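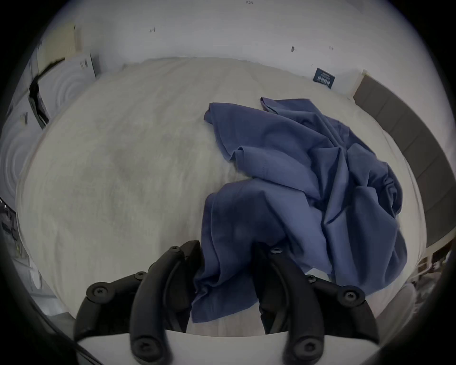
Trorodon hand gripper: your questions

Does it fold the washing by itself?
No. You hold it, you squeeze, the fingers close. Folding is still between you and the shirt.

Then why would I want one?
Most customers want to show a robot arm how to pick things up. You do the job by hand with the same fingers the arm will use, and the recordings go off to be learned from. A few just dislike touching socks.

What comes in the Chambi kit?
The gripper, 2 spare finger pads, a hex key and a leaflet that we have tried to make shorter.

How many goes does it need at one task?
We suggest 200 to begin with. One buyer in Rornholm sent us 978 of the same pillowcase and asked if that was enough. It was plenty.

The fingers have gone floppy.
Tighten the joint screws a quarter turn each. If they then won't move at all, you have found the other quarter turn.

Can I send it back?
Yes, within 3 weeks, to the Jeltville workshop. Please take the laundry out first.

Do you do a left-handed one?
It's the same both ways round. We do get asked.

Page last changed 6/9/22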